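4. Rules for collecting demonstrations in occupied homes

4.1 Scope

The rules in this section apply to demonstrations recorded with hand-held grippers in kitchens and living rooms that people go on using between visits. They do not cover recordings made in the laboratory mock-up, for which the older Grarkon bench procedure remains in force. We wrote the first draft after the pilot visits in June and froze the text on 2018-07-03, so that every recording discussed in Section 5 was made under the same wording. Later comments were kept for the next version and are listed in the appendix.

We started from the safety rules that already apply to fixed robot cells and struck out what made no sense without a powered arm. Very little was left. A hand-held gripper has no stop button and no guarded area, and the person holding it provides all the force. The risks that remain are ordinary household ones, such as trips, cuts, spills and hot pans, together with two that belong to this kind of work: harm to the privacy of the household, and damage to the value of the data. Most of the rules deal with the last of these, as it was the least well covered by anything we could find in print.

4.2 Preparing the work area

The operator and the householder agree on the work area before recording. It is normally one table or stretch of worktop and whatever container the task needs. Objects outside the area are left as the household keeps them. In the pilot, operators tended to tidy the whole room first, and the backgrounds became so alike that models trained on them did poorly in any room that had not been tidied. Rule 2 therefore says that only items that are sharp, hot, fragile or private may be moved, and that each of these moves must be written in the visit sheet.

Hobs must be off. Pans may stay on the hob if they are cold, and the operator checks this by hand and signs for it. Cables that cross the floor inside the work area are taped down or the area is shifted. Letters, medicine packets, photographs and screens are turned away or covered.

4.3 Handling of thin and see-through materials

Packaging film, carrier bags and bubble wrap need rules of their own. They have no fixed shape, they catch the light, and a tracker that copes well with a mug or a box will often lose them. Figure 3 is taken from a clearing-up task in which bubble wrap is held over a lined container.
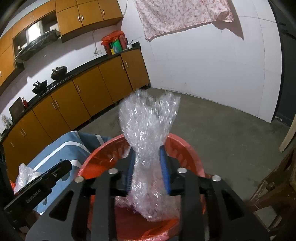
Figure 3. Grasp on clear bubble wrap at a red, bag-lined container, seen from the gripper camera. A second gripper is visible at lower left.

The wrap is pinched between the two blue pads and spreads out on both sides of them. The lower end is already inside the opening while the grasp is still closed. For labelling, this matters. Under our first draft the "place" phase began when any part of the object passed the rim, and two labellers working from the same recording often chose different moments, depending on which fold they took to be the edge. Rule 7 now ties the phase to the gripper: "place" begins when the pads start to open over the container and ends when they are clear of the material. The position of the material is noted in a separate field and does not change the phase.

Rule 8 deals with liners. A loose bag inside a bin may be caught by the fingertips and lifted with them. If this happens the operator finishes the movement, puts the liner back between recordings and marks the recording as "liner contact". It is not thrown away. Skivus, which supplied one of the two labelling teams, had been removing such recordings without telling us, and the gap was found only when their totals were compared with ours.

Rule 9 is about glare. Bright spots on clear plastic are accepted as they occur, and operators must not close curtains or add lamps to get rid of them. If a labeller cannot tell where the material ends, the outline is marked as unsure and left open.

4.4 Working with two grippers

Where one operator holds a gripper in each hand, both streams are recorded even if only one hand is active. The idle gripper is to be held within the work area and still, with its fingers open. Operators found this tiring on long tasks, and Benoît Millet, who ran the second round of visits, proposed that it might be rested on the table. We accepted this for pauses between recordings but not during them, as a gripper that has been put down gives a stream that labellers mistake for a lost signal.

Each gripper is checked against the calibration board at the start of a visit and again after any knock. Pads are wiped between tasks and changed when the ridges are worn flat. A change of pad is noted by recording number, because friction on film changes a good deal with a new pad.

4.5 Compliance

The set collected under these rules holds 2000 recordings, all of which were checked against the visit sheets. Of these, 514 carried at least one departure from the rules. Missing notes on moved objects made up the largest group, followed by the idle gripper being held outside the work area. Departures from Rule 7 were rare once the labelling guide had been reprinted with drawings. Two recordings were withdrawn at the request of a household, and the copies held by the labelling teams were deleted as well.

Operators trained at the Juntunen site kept to the rules on preparation more closely than those trained at Cliruveck. We do not read much into this. The Juntunen group had fewer kitchens to visit and longer time in each, and the visit sheet takes several minutes to fill in properly. A shorter sheet is being tried, with the list of moved objects placed at the top and the equipment checks moved to the back page.

One point is still open. The rules say that the householder may stop a recording at any time, but they do not say what becomes of the part already made. At present it is kept if the householder agrees in writing on the day, and otherwise deleted before the operator leaves the home.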